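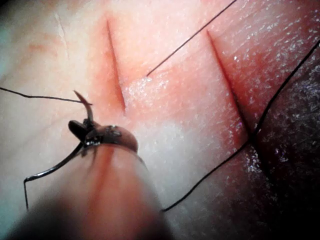
Zasden Bench Task Guide, Section 6
Setting up the suture task

6.1 Scope

The household and shop-floor tasks in Sections 3 to 5 (folding, wiping, sorting, fastening) use the standard two-finger gripper. The suture task uses the needle driver and practice tissue. It is included as a measure of fine handling: a controller that can grip a curved needle and manage loose thread has some of the skills needed for mending, button sewing and upholstery repair. A pass here does not mean the arm is ready for those jobs. No controller supplied with Zasden may be used on people or animals.

6.2 Before you start

Fit the Murel needle driver as described in Section 2. Check that the jaws close fully with no needle in place. Keep the practice tissue in its tray until the arm has been homed.

6.3 Procedure

1. Lay the practice tissue on the bench pad with the incisions facing up. Clamp all four corners.

2. Moisten the surface with the spray bottle. Wipe up any pooled water with a lint-free cloth.

3. Open the jaws from the hand controller. Offer the needle with tweezers, curve upwards, and close the jaws on the body of the needle, well clear of the tip.

4. Pull the thread gently to confirm that the needle does not turn in the jaws. If it turns, repeat step 3.

5. Lay the free thread away from the first entry point. Leave some slack — a tight thread will drag the needle round as the arm moves.

6. Select Task 137 on the Nistbridge panel and press Load. Wait for the steady green light.

7. Stand behind the marked line and press Run. The attempt stops by itself after 3720 seconds.

CAUTION: The needle tip is exposed throughout. Do not reach over the bench pad while the arm is powered.

CAUTION: Do not free a caught thread by hand during an attempt. Press Stop, wait for the brakes to engage, then cut the thread.

Note: Glare from a moist surface can hide thin thread from the wrist camera. If the panel shows "Thread lost", dim the bench lamp by one step and reload the task.

6.4 Scoring

Each completed stitch scores 2 points. Torn tissue or a dropped needle ends the attempt. Score thread tangles under "Handling faults", using the same sheet as for the laundry task.

Compare results only with other suture attempts. The Zakaria controller folds towels reliably with its default settings but should be expected to need a person standing by for this task.

6.5 After the attempt

Park the arm, switch off power at the bench and remove the needle with tweezers. Place it in the sharps box. For cleaning the jaws, see Section 9.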